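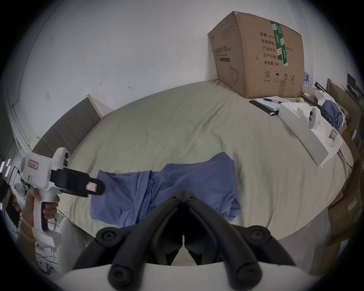 A blue long-sleeved shirt laid out on the bed. Green fitted sheet, grey headboard, cardboard box at the far end.

Utarstead Shirts
README, last changed December 20, 2018

What this is

Utarstead Shirts is a set of pictures and notes on folding clothes on a bed. It covers shirts with buttons down the front, long sleeves only. T-shirts, trousers and towels are in Tudose, which has its own README and a different way of numbering.

There are 400 folds in the set. Each one starts with a shirt put down on the mattress and ends when it has been folded and moved to the pile, or when the person folding gave up on it. The ones that were given up are kept and marked "left" in the notes file.

Why a bed

Most of the folding material we had before was done on tables. At home a lot of people fold on the bed, and a bed behaves differently. The mattress gives under the hands, and the sheet moves along with the shirt if you pull sideways. Creases in the sheet can also look like creases in the shirt, mainly when the two colours are close. We did not smooth the sheet between folds and we did not iron anything.

The room

All folds were done in one bedroom. The bed stays where it is. Other things in the room were left as they happened to be and may change place from one fold to the next - bedside things, cushions, boxes. The carton at the end of the bed has Chinese printing on its side, including a quantity (数量: 2400) and a shelf life of two years (有效期: 2年). 

The shirts

Eight shirts were used, all of them worn and washed many times. They are numbered in the notes file in the order they first appear. Collars are soft. Two of the shirts have a chest pocket, and the pocket tends to catch when the front is turned under.

How a shirt is put down

The person folding drops or spreads the shirt without trying to make it neat. The notes file gives one of these words for the start:

flat - body open, both sleeves visible
rumpled - body mostly open, but sleeves bunched or front turned over on itself
heap - no clear outline

Rumpled is the most common. If the collar or the button strip is folded over, that is written in the remarks column and does not change the word.

How it is folded

Sleeves to the middle, sides in, bottom up to the collar. Buttons were not done up first. Some folds go bottom up in one go and others in two, and the column "turns" says which. If a sleeve came loose it was tucked back in and the fold carried on.

Files

notes.csv - one line per fold
shirts.txt - the numbered shirts, with fabric where the label could still be read
pictures/ - one folder per fold, named by fold number
old/ - the February notes, kept for checking only

Known problems

Fold numbers skip in a few places where a folder was removed as a duplicate. We have not renumbered.

The remarks column mixes "cuff" and "sleeve end". They mean the same thing.

"Finished" means the shirt reached the pile. It does not mean the fold was tidy. A neatness score was tried in the February notes and dropped, as two people scoring the same shirt rarely agreed.

Use with other sets

Column names match those in Climis and Tudose, apart from "turns", which is only used here. The Darkidness tools will read notes.csv as it is, but they ignore the remarks column unless you switch it on.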